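House-sitting with me: your questions answered

I'm Marlina Setiawan and I look after people's homes in Velwood while they're away. These are the things I get asked most, so have a read before you ring!

Do we need to meet first?
Yes please. I pop round for a cup of tea, you show me where the stopcock is, and we both decide if we get on. The first visit is free.

How do you want the keys?
Two full sets, tried in the locks before you hand them over (I've stood on a doorstep in January with a badly cut copy, never again). Tell me which key is for what, and if one needs a wiggle, say so.

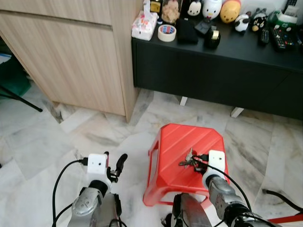 Keys on the red stool.

What do you charge?
£20 a visit, or £42 if I stay overnight. Bank holidays are the same price.

Will you water the plants?
Of course, I love doing the plants! Leave me a note about the fussy ones. I can manage 26 pots before I start wanting biscuits.

Can I put a tag on my keys?
Put any ring or loop you like on them, only please don't write your address on it. I keep my own list at home. 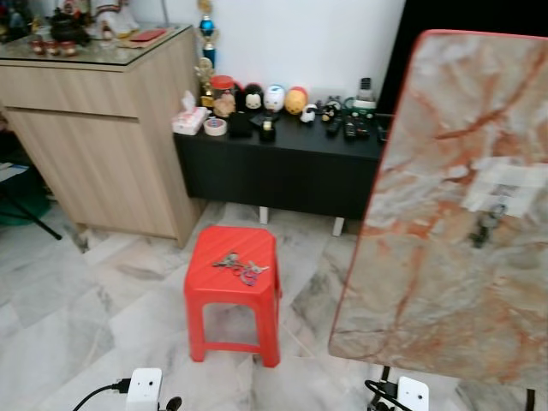 A purple-pink loop is easy to spot in a bag.

What about family altars and precious things?
I grew up with one, so I'm careful. I won't move or dust anything on it unless you ask me to, and I don't light incense or candles in an empty house.

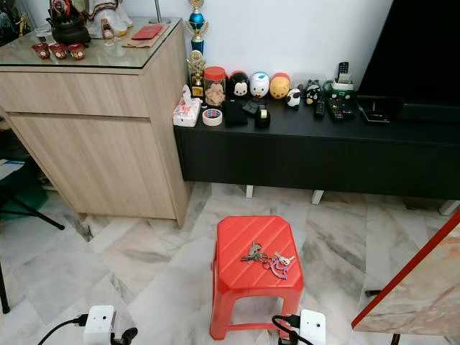
Cups and incense pot on the glass top.

Do you take pets?
Cats and fish, yes. Dogs I pass on to my friends at Rodari, who walk them twice a day.

When are you next free?
I'm taking bookings again from Mon 18 August. Text is best, I'm hopeless with voicemail.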